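Chapter 3
Packaging and the Small Shop
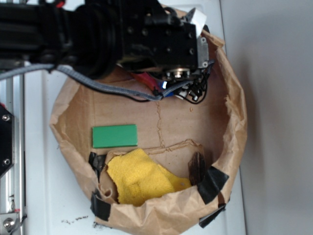
Fig. 3.1. Mixed items in an open container of brown kraft paper and cardboard.

Before you start: have the Chapter 2 cost sheet handy. You'll need it by the second section.

Opening case: Kwak

Tarık Kocabaş and Roxana Surdu sell craft supplies out of a store called Kwak, in the town of Urilmont. One front door, one back room, a website that Roxana built over a weekend. In their first full year they shipped 2,930 orders. Good year, on paper. Then Tarık added up what they had spent on boxes.

They were buying 8 sizes. Most orders fit in two of them. The rest sat on shelves, took up room, got damp, got thrown out. And the supplier, Lesik, charged more per box for the small runs. So the sizes they hardly used were the ones that cost most. Classic slow leak. Nobody looks at a box bill when sales are going up.

Silviu Preda, who did their books, put it in a note: "You are paying to store air." Roxana taped it over the packing table. By June they were down to four sizes and had started asking customers if they minded plain brown. Very few did. Two people wrote in to say they prefered it.

What this chapter covers

First, what packaging costs. Price per unit, yes, but also storage, labor, waste and returns. Students nearly always forget labor. Don't.

Second, what packaging says to the buyer. A stiff printed box and a plain paper one can hold the same goods and get very different reactions. We look at Despina Lazăr's small survey of gift buyers, and at why its results should be read with with some care.

Third, materials. Kraft paper, board, molded pulp, film. Strengths, weak points, what can go in the recycling bin and what can't. Local rules vary, so check yours.

Key terms: unit cost, minimum order, dead stock, void fill, return rate

Think ahead

Pick one thing you bought last Saturday. What was it packed in? Who paid for that, you or the store? Write down a guess now. Come back to it after the Alach case, at the end of the chapter.

3.1 The Box Bill

Start with the supplier's invoice.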